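Eststead Workshop Notes
Lighting a utility room or workshop with ceiling battens
Updated 17/09/2024

Most complaints about a dim workroom come down to where the fittings were put. A single pendant in the middle of the ceiling throws the worker's own shadow on to the bench. Long fittings in rows remove most of that shadow.

Setting out
Measure the room and draw it to scale before buying anything. Mark the benches, the doors, any beams and pipes, and the existing supply point. Run the battens parallel to the long side of the main bench, with the first row slightly forward of the front edge. A row directly over the worker's head is the usual mistake.

Keep fittings clear of pipework. A batten fixed above a pipe lights the top of the pipe and leaves a dark stripe on the floor. If there is no free run of ceiling, drop the fittings on chains until they are level with the underside of the lowest pipe or beam.

Surfaces
White walls and a white ceiling return a good deal of light to the room. Use matt paint. Gloss gives a streak of glare under each tube and shows every filler mark. The Eststead workroom took 2 coats of Somogyi matt white in May, over a mist coat on the bare patches. Wash down first with sugar soap and rinse, or the new paint will lift near the pipes where grease collects.

Tubes
Check the length, the cap and the colour before ordering. Do not mix warm and cool tubes in one room. It is tiring to work under and makes colour matching unreliable. Replace all the tubes in a room together and write the date on the end cap in pencil.

LED replacement tubes do not suit every old fluorescent fitting. Some need the starter changed and others need the ballast bypassed, which is a job for an electrician. Read the sheet in the box. Jivmont tubes are marked at the live end; fit them that way round.
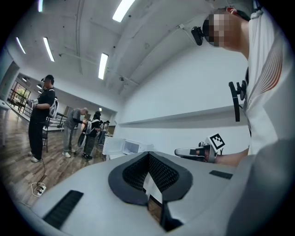
Cleaning
Dust on a tube costs more light than most people expect. Switch off at the board, let the tubes cool and take them down one at a time. Wipe with a barely damp cloth, dry, and refit. Diffusers can be washed in warm water with washing-up liquid and left to drain on edge. Prolier antistatic spray slows the dust coming back on plastic covers. Do not use it on the tube caps.

Flicker
A fluorescent tube that flickers at switch-on wants a new starter. If the ends are black, change the tube as well. A fitting that hums after both have been changed has a loose ballast or a failing one. Isolate it and have it looked at.

Keep spare tubes upright in their sleeves, away from the door.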